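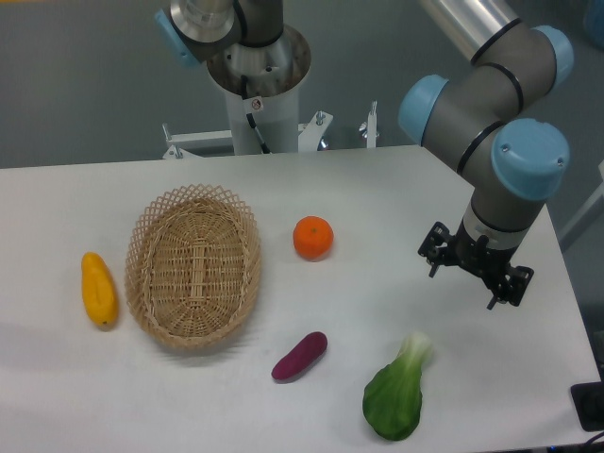 What should I put in a wicker basket that sits out on the table all week?

Posted 01/08/2023 by Musyoka Swai

I finally bought a woven basket for the table and I'm way too excited about it! It's the long oval kind in a light cane color, with a solid woven bottom and an open diamond pattern around the rim. I laid things out beside it to see what would go together, and now I can't decide what belongs in it and what doesn't.

What I've got is an orange (one of the little mandarin-sized ones), a purple sweet potato, a head of bok choy, and a yellow fruit shaped like a mango or a papaya. The yellow one is only for looks, so don't worry about it ripening. I love the purple next to the yellow and I'd put the whole lot in together if it were only about color.

My questions are whether the sweet potato can sit with the fruit, whether greens can ever stay out of the fridge, and whether I need a liner. My kitchen runs warm in the afternoon, and we shop every 2 days or so, so nothing sits for very long except the sweet potatoes, which I buy too many of. My old setup was a Tiltden wire bowl and it left dents in everything soft.

Thanks in advance, I've been reading this board since March and it has already fixed my onion problem.

Answer by Sharon Mutiso

Oh, I love a basket question! Congratulations on yours. I keep three going at once and swap them around all year.

Sweet potato first. It's fine in a basket as long as it's out of direct sun and air can get to it. Don't wash it until you're going to cook it. Cool and dark is best for anything you want to keep more than a week, so I'd put one or two in the basket for show and leave the extras in a paper bag in the pantry. Not the fridge! They get a hard middle when they're cold for too long and they never cook up right after that.

The orange is easy. Small citrus does great on the table for several days, then move it to the crisper if you haven't eaten it. Turn the bottom ones over when you walk past, since one soft spot will spread to whatever it's touching. An open rim helps a lot with air, but the fruit at the bottom of a tightly woven basket doesn't get much of it, so I'd stick to a single layer.

Bok choy goes in the fridge, sorry. It'll wilt by dinner in a warm kitchen. Wrap it in a barely damp towel, put that in a loose bag, and keep it in the drawer. If you want the green on the table for a meal, bring it out right before people sit down, or use a bunch of something in a glass of water. Mine was basil all last summer and it smelled wonderful.

About mixing: bananas, apples and real ripe mangoes give off a gas that ripens things and can make potatoes sprout, so keep those in a separate bowl if you buy them. Your decorative one can sit anywhere it likes. I'd put it at one end with the sweet potato crossways next to it and the oranges filling in. Purple, yellow and orange against that pale cane is going to look so good!

For a liner, I use a plain cotton napkin folded in half. It catches the dirt from the sweet potatoes and goes in the wash with the dish towels. Skip plastic.

To clean the basket itself, use a dry brush first (an old toothbrush gets into the crisscross part), then a cloth with a little soapy water, then let it dry all the way in a breezy spot before anything goes back in. Don't soak it.

Answer by Edo

No liner here, never had a problem. Just shake it out over the sink.

Answer by Yin

Agree with Sharon on nearly everything, but I keep my sweet potatoes out for two weeks with no trouble. Depends on your house I guess. Mine's drafty. Also if you ever get fresh ginger, it looks fantastic in a basket like that, all knobbly, and it holds up for days. Check the bottom for crumbs and dirt now and then, that's where fruit flies got started on me.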